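Vedska halts cloth-folding cells after gripper fault

Last updated: August 29, 2023

Vedska has stopped automatic operation on its cloth-folding robot cells after a fault in the gripper control software allowed the fingers to close at higher force than the cell's safety settings permit. No injuries were reported. The company said the stop applies to all 19 cells running the current release, at its own test site and at two customer laundries.

The fault was found in June at the Manalo laundry, where a technician was clearing a garment by hand with the arm in reduced-force mode. In that mode the fingers are limited to 19 newtons. The controller log showed the fingers closing at 85 newtons, the normal limit for heavy towels. The technician's hand was outside the grip area at the time. Manalo locked out the cell and sent the log to Vedska the same day.

Vedska traced the problem to the order in which two settings are loaded after a dropped connection. The gripper controller, supplied by Drindel, keeps its force limit in temporary memory. When the link between arm and gripper is lost and restored, the controller goes back to its stored default. The cell software is supposed to resend the lower limit before it allows motion. In the affected release it sent the motion permit first, and if the fingers received a close command in that gap, they used the default.

Connection drops are not rare on these cells. The cable to the gripper runs through the wrist joint and flexes on every pick. Folding work makes this worse, as the wrist has to approach a garment at a low angle to catch a corner or a hem, then roll to lift it clear of the table. 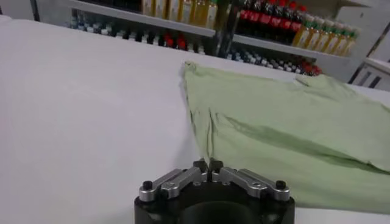 Could an operator have noticed the wrong force limit from the control screen? The screen showed the requested limit, which was correct, and did not read back the limit the gripper was using, so the two values could differ with no warning displayed.

In bench tests Vedska pulled and reconnected the gripper cable 100 times with reduced-force mode selected. The wrong limit was active at the first close command in more than 85 of those trials. The company had tested reconnection before release, but only in normal mode, where the default and the requested limit are the same number and the fault can't show.

A corrected release, named Halley, changes the loading order and adds a read-back check. If the reported limit does not match the requested one, the cell stays in a protective stop and the arm cannot be restarted until a person resets it at the panel. Drindel is preparing a separate change to the controller so that it powers up at its lowest force setting.

Until Halley is installed, Vedska has told customers to run affected cells by hand jog only, with air and power isolated before anyone reaches into the work area. Selecting reduced-force mode does not count as isolation. Sites are also asked to replace the wrist cable if the log shows two or more dropped connections in a shift.

Vedska said installation takes 2 hours per cell, including a force check with a gauge placed between the fingertips. The Manalo cells will be updated first. No date was given for the return to automatic operation.

Comments

cellblock7: We had the same thing on a palletizer years ago. Display showed the setpoint and everybody read it as the actual value. Read-back should be standard.

t_ornstrand: Does the force check get repeated after a cable swap? The article only mentions it for the install.

pressroom_pat: Ours drops the link a lot more than twice a shift. That's going to be a lot of cables.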